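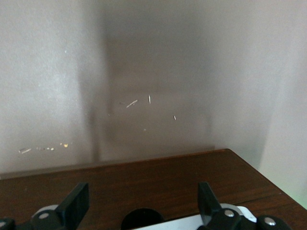

Scuffed wall behind the brown table

From: Wilma Bakker
To: Pandgate furniture list
Date: 17/05/2019
Subject: Re: Sticky drawers on an old cabinet

Corey Cartwright wrote:
> The top drawer on my mother's cabinet sticks every time it
> rains. Should I sand the runners or leave them be?

Dear Corey,

What a nice question to find with my morning coffee! Please put the sandpaper away for now (I took far too much off a chest once, and it has rattled ever since). Take the drawer out, turn it over, and rub a plain white candle along the runners.

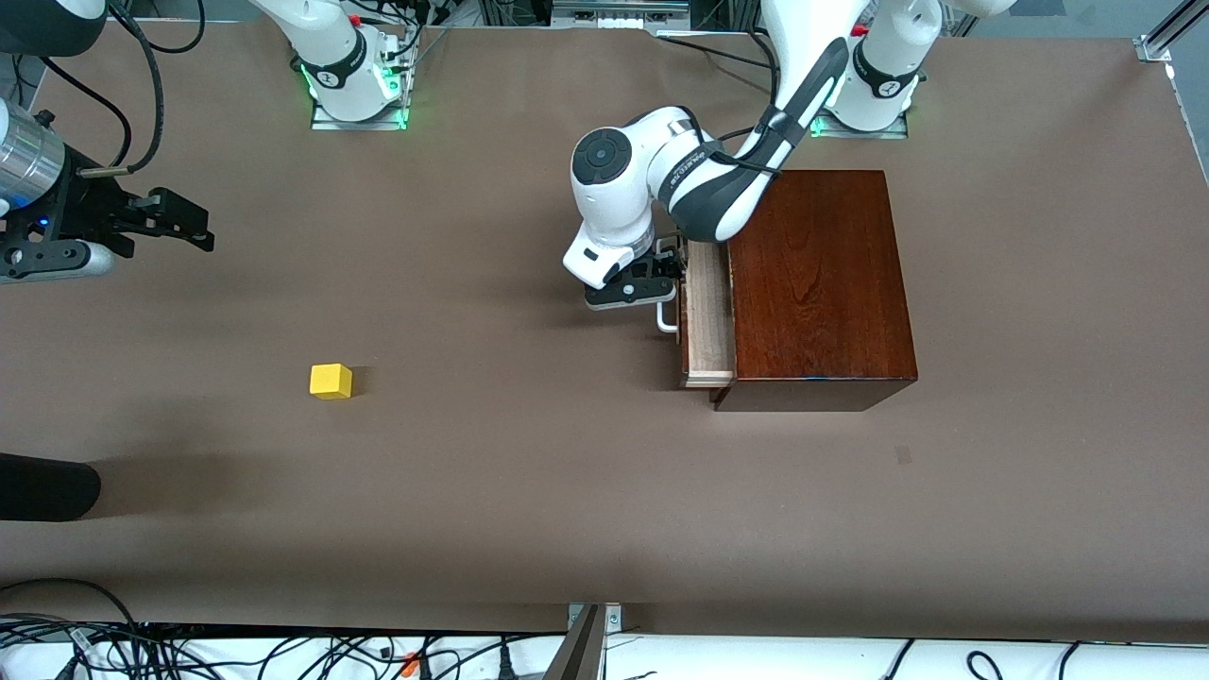
Wax needs a few days of regular use before you judge it, so be patient and don't yank. With a metal handle like the one on that reddish-brown cabinet, pull slowly and straight, and stop partway to feel where it drags. Mark the spot with a pencil and wax it again.

If it still sticks in August, go over just the shiny patches with 100 grit, a few light strokes, and then wax once

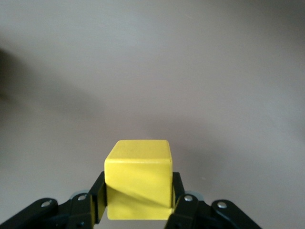 more before you slide it home. My aunt kept her linens in a cabinet like your mother's until she was 74, and candle stubs were all it ever got.

Do write and tell us how it goes!

Warmly,
Wilma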